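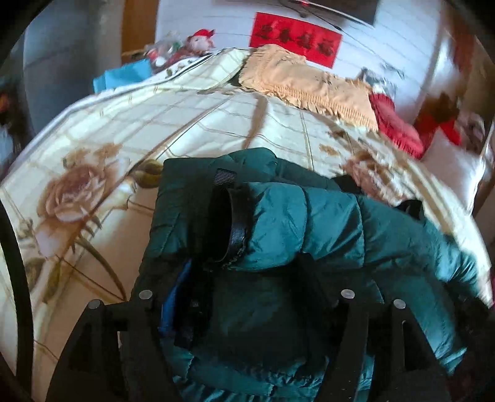 Care and Repair FAQ: Insulated Jackets and Quilts

Home | Shop | Care guides | Repairs | Returns | Contact

We use cookies to remember your basket and to measure visits to this site. Accept all | Manage settings

Applies to all Komwood insulated clothing and bedding sold in the UK. Last revised 10 March 2024.

How do I tell whether my item is filled with down or synthetic fibre?
Check the sewn-in label at the left side seam. Item codes starting with D are down. Codes starting with S are synthetic. The Flornach range is synthetic throughout. If the label has been cut out, send us the order number and we will look it up.

Can I wash a down jacket at home?
Yes, in a front-loading machine. Close all zips, empty the pockets and turn the jacket inside out. Use a down wash at the dose printed on the bottle, a 30-degree gentle cycle and two extra rinses. Set the spin no higher than 800 rpm. Top-loaders with a central agitator can tear the baffle stitching and should not be used.

Can I use ordinary detergent?
On synthetic fill, yes, provided it contains no bleach or softener. On down, no. Ordinary detergent strips the natural oils, and the fill loses loft over repeated washes.

How long does drying take?
Allow two to four hours in a tumble dryer on low. Stop every half hour and break up clumps by hand through the fabric. An item that feels dry on the outside may still be damp in the middle of each baffle. Air drying down without a dryer is possible but slow — turn it several times a day.

Small feathers are coming through the fabric. Is this a fault?
Usually not. A few feathers along the seams are normal in the first weeks. Pull them back through from the inside; pulling them out enlarges the hole. If feathers come through the face fabric away from any stitching, contact Repairs.

How should I store it between seasons?
Uncompressed, in a dry cupboard, on a wide hanger or loosely folded. Stuff sacks are for travel only. Vacuum bags are not recommended for either type of fill.

Can I patch a tear myself?
Tears under 2 cm can be closed with adhesive nylon tape. Clean the area with rubbing alcohol, round the corners of the patch and press for a full minute. Leave it for a day before washing.

What does a workshop repair cost?
A single baffle repair is charged at the rate shown on form 561. Zip replacements are quoted individually. Marinescu quilts can be refilled; use form 978 and state the bed size. Return postage is included in both cases.

Who do I write to about a repair already in progress?
Marisol Sandoval, Repairs Desk, quoting the job number on your receipt. Parcels sent through Godex can also be tracked with the carrier's reference — this is a different number from the job number.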